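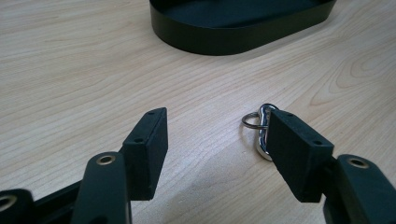 *Photo: Mirjam Koller / Budside*

10 February 2020

# Taking care of a wooden table top

In my first winter with a wooden dining table I made almost every mistake which is possible. I put a hot pot on it, I cleaned it with the same spray as the bathroom, and I oiled it so generously that we could not eat on it for a week. The notes on this page are what I have learned since then, partly from books and partly from Vasanthi Salian, who repaired furniture for many years in Bronden and has answered my questions with great patience.

## First find out what is on the wood

Oil, wax and varnish need different treatment. Put one drop of water in a place where it does not disturb, for example near a leg, and wait ten minutes. If the drop stays round and leaves nothing, the table is probably varnished or freshly oiled. If the wood becomes darker under it, the surface is thirsty and wants oil. On varnish, oil does nothing good. It stays on top and collects dust.

## Every day

- Wipe with a cloth that is well wrung out, and follow the grain.
- Dry it afterwards with a second cloth.
- For greasy spots use a little mild soap in warm water, about a teaspoon for one litre.
- No vinegar and no scouring powder. I also do not use the green side of the sponge any more.

Crumbs scratch more than one would think, above all under plates and trays which are pushed from one side to the other. Lift them, please. A tray with a flat bottom should be wiped underneath before it goes back on the table – mine had a grain of sand under it once, and the curved line is still there.

## White rings

A white ring is moisture in the finish and usually it can be removed. Lay a dry cotton cloth over it and go over with a warm iron, without steam, for a few seconds. Look, and repeat. Do not let the iron stand still. On an oiled table I rub first with a little oil on a soft cloth, and often this is enough.

Black rings are another matter. They come from water and iron together, for example from a wet tin, and they sit deep in the wood. You must sand, or you must live with them. I live with two.

## Oiling

I do it in July, when the windows can stay open, and one more time before Christmas if the table looks dull.

1. Clean the table and leave it overnight to dry.
2. Sand lightly by hand, always with the grain. I start with 120 and finish with 240. If the old surface is rough, 80 first.
3. Wipe away all the dust.
4. Put on a thin layer of oil with a cotton cloth. For my table 70 ml is sufficient.
5. After 20 minutes take off everything that the wood did not drink.
6. Wait one day before you use the table, better two.

Where the grain makes loops the wood may take the oil unevenly, so I look at these places again after an hour and wipe once more.

**Important:** cloths with linseed oil can catch fire by themselves. Spread them flat outside until they are stiff, or put them in a jar with water and close the lid. Never throw them crumpled in the bin.

## Small dents

If the fibres are only pressed and not cut, put a few drops of water in the dent, cover with a damp cloth and hold the tip of the iron on it for a short time. This works on bare or oiled wood only. Sand when it is fully dry, then oil the place again.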